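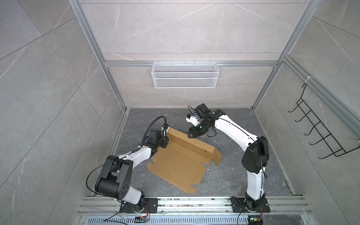 Two-arm cell, cardboard box task, open day at Trunby.

Trunby Open Day Recordings: Box Folding

Hello, and thank you for downloading this! What you have here is the set of recordings we made during our open day in April 2022, when we left the doors of the Trunby workshop open from morning until well past supper and let the two arms work on cardboard boxes while people came through, asked questions, and (in the case of the younger ones) pressed their noses against anything they could reach.

We hadn't planned on releasing any of it. Vittoria Bortolotti had left the logging on so that we could look back at the fumbles, and when Sibel Güneş went through the files she felt there was enough good material to be worth tidying up and sharing — so we did, slowly, and finished in December.

What's in it

The release holds 1627 episodes. An episode is one attempt at one stage of the job: getting hold of a flap, lifting a side, turning the cardboard, or pressing a fold down. Of these, 1278 were driven by a person on the hand controllers, and the rest ran on the policy that Tullio Greco trained the week before. We marked 1085 as successful. Please don't throw the others away before you've had a look at them, as some of the near misses are lovely, and the recoveries were what visitors liked best.

Each episode folder contains the joint positions for both arms, the gripper commands, the video, and a short text note. The notes were typed by whoever was sitting at the desk, so you'll find that some are a full paragraph and some just say "flap again."

How the day ran

There were 3 sessions, and the folders are named after them: morning, midday, and late. Debora Pellegrini gave the talk at the start of each one and then handed the controllers over to anyone who wanted a turn. Visitor turns have "guest" in the note. They tend to be slower and a good deal more cautious than ours, with long pauses while somebody explains which hand is which.

Things to know

The video has no sound. Left and right always mean left and right as seen in the main view. A few late episodes have a gap in the gripper log; they're listed in gaps.txt, and we left them in.

Success was judged by eye by Bríd Mac Carthaigh, who was fairly strict about crooked folds. If you'd be more forgiving than she was, relabel away, and do send us your version!

Loading

The files open with the Citen reader, version 3 or later. Older copies will load the video but skip the notes.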